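Groven's sorting room gets a proper clear-out

20 August 2007
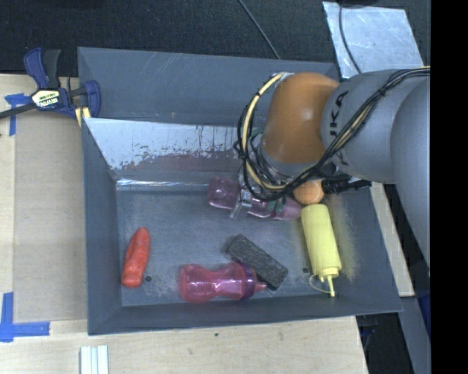
Odds and ends, and plenty of them

I popped into the Groven reuse shop on Gorkow Road this morning meaning to stay five minutes, and came out an hour later with dusty knees and a bag of things I probably didn't need. They've finally started on the back room! Anyone who has dropped off a box there since March will know how full it had got (you could hardly open the door the last time I tried).

The plan is to go through everything a bin at a time, those big grey ones, and have the lot sorted before the shop reopens on its new hours. At the last tally 697 items had been priced up and put out, and there's still a whole wall to go.

What I like is the sheer muddle of it. One big grey bin had a purply-pink bottle in with an orange ball, a pale yellow squeeze bottle with a yellow cap and a narrow nozzle, and a dark, rough, speckled block that I'd have walked off with as a doorstop if it had been priced. The floor of the bin has seen better days too, all scuffs, with a yellowish stain over by one wall. I do have a soft spot for a squeeze bottle. Mine at home has been doing the pancake batter for years and I wouldn't be without a spare.

Bottles are going on the low shelf by the window, balls and toys in the basket near the till, and anything heavy stays on the floor, so mind your toes. Most small bits will be 30p each, and clothes are staying upstairs as before.

The shop hopes to raise roughly 3000 pounds towards mending the roof of the Baek Hall next door, which has been dripping on the dance class all summer. Bresura, the paint place on the corner, has said it will give the two back walls a fresh coat once the shelves are clear. I'm told it's going to be cream. I was hoping for green, but there we are.

Donations are still welcome at the side door until four, though please rinse out your bottles first and keep lids with the things they belong to. Larger furniture has to wait until next month.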